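I have been going back through my shelf of club histories and player memoirs, and the one I spent the most time on this month is the two-volume history of the Dolau football club. I bought it used in February and only now got to the end of the second book.

The set is a season-by-season record. Each chapter opens with a short narrative, then the results, then a list of appearances and points. The narrative is plain and at times thin. The tables are the reason to own it. They are set in a small typeface with no shading between rows, so a ruler helps, but the column order stays the same from the first season to the last, and few club books manage that.

My main complaint is with how substitutes are recorded. In the first volume a player who came on late gets the same mark as a player who started. In the second volume substitutes are put in parentheses. The change is not mentioned in the front matter. Anyone adding up career appearances across both books will get totals that are too high for the earlier players, and the appendix has this error built in. I checked it against the old match programs I have from the Plarum ground, and for two players the appendix is off by 20 games or more.

The kicking records are in better shape. Field goals and extra points are kept in separate columns, blocked attempts are counted as misses, and the longest kick of each season is listed with the opponent. The writer clearly cared about this part. There is even a note on the year the goalposts at Ojo were moved, with the distances corrected for the games affected.

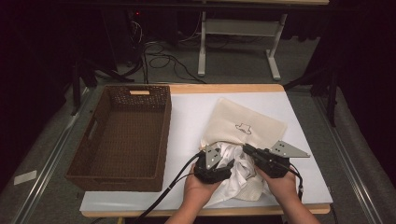
Two black grippers, a white cloth and a cream bag

Page 400 of the second volume is where the index starts, and it needs a word of caution. It covers people and grounds but leaves out opponents. To find every game against Drurnmont you have to go through the season tables one at a time. I ended up making my own list and keeping it folded inside the back cover.

Binding and paper are the same for both volumes: sewn, cloth over boards, a matte stock that takes pencil well. My copy of the first volume has a cracked hinge, but the pages are tight. The photo section is in the middle and is black and white throughout. Captions give the season and the opponent, and in most cases the names from left to right.

I would buy it again for the tables. If you want stories from the locker room, the memoirs are a better place to look, and I plan to get to those next. I still need a dust jacket for the first volume if anyone has a spare.

Posted July 22, 2025. Filed under: football, books, records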